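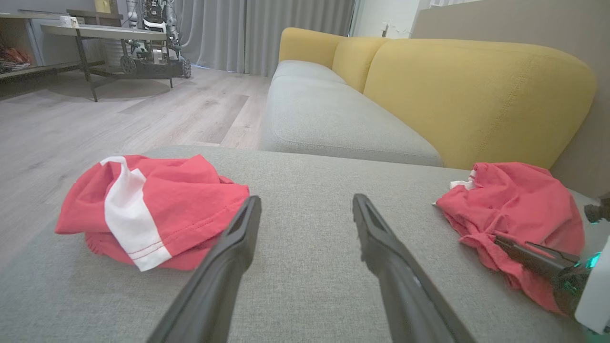 Red clothes on the grey sofa, with the gripper over the seat.

I had promised the parents' newsletter a report from the open day of the robotics club at the Haddad school in Wusunport, and it took me longer to write than to make the visit. I hope it is still useful for those who could not get a place. The visits were in small groups, so many families are still on the list.

The club has worked since last June on one project, which the students call Uremora. The task sounds small: clothes have been left on a sofa, and the robot must pick them up, one after another, and bring them to a basket. My son, who is eleven, told me in the bus that he can do this in ten seconds. I answered that I had never seen it.

We were received by Elisa Sanna, who leads the club, and she asked us to leave our shoes at the door. The room is arranged like a living room, with a long sofa in grey and mustard yellow, curtains and a television. I had expected a workshop with benches. She explained that in the first months they did practise on a bench, and everything went well there, and then they moved to the sofa and had to begin almost from zero. The cushion gives way when it is pressed. On the bench the students could push the fingers down until they touched, and the cloth was always between them. On the sofa the fingers sink in and take hold of the cover as well.

Tavion Szabo, one of the older students, showed us how the gripper is brought in. The fingers come down open, with some cloth between them, and close slowly. He prefers to take a fold that stands up. If there is no fold, he chooses the edge. He also said that two pieces of clothing close together are much harder than two far apart, and he spoke about this for a long time – I did not follow all of it, but the children at the front did.

Every student keeps a notebook, and these were laid out for us to read. For each attempt they write what piece it was, how it was lying, and whether it reached the basket. The club counts only complete attempts, so a shirt dropped on the way is a failure. In February they had 70 complete attempts out of 100, and the aim for the Zirkisov meeting, where several school clubs compare their projects, is 80. Reading the failures was for me the most interesting part of the visit. One girl had written only "sleeve again" on four lines.

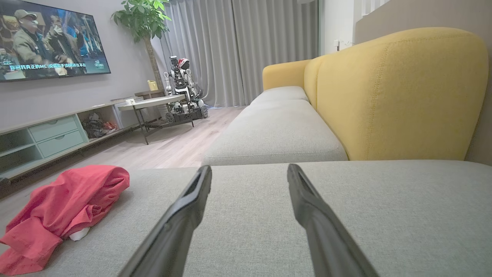

Latrice Marchetti thought that the clubs at Zirkisov should be judged on small things too, a sock for example, and not only on shirts and trousers which are easy to find with a camera. Elisa Sanna agreed in principle, but she would like to finish with the larger pieces first, and the two of them continued this discussion over the coffee. It was friendly. I noticed that the students listened very carefully, perhaps because they are the ones who would have to do the socks.

After the coffee there was time for questions. A father asked if the students write the programs alone. The answer was that they begin from a program which the school received, and change the parts for approaching and closing. Emmett Kapoor, who is in his second year in the club, had drawn the order of the movements on a big sheet of paper, with all corrections left in, and I would recommend to every visitor to ask him for it.

A few practical things. The visit takes 2 hours with the coffee. The stairs are steep and the lift must be asked for in advance. Younger children are welcome, but they have to stay behind the line on the floor when a trial is running, and mine found this difficult. New members are accepted from twelve years, so he must wait one more year, and he has already asked me twice which month exactly.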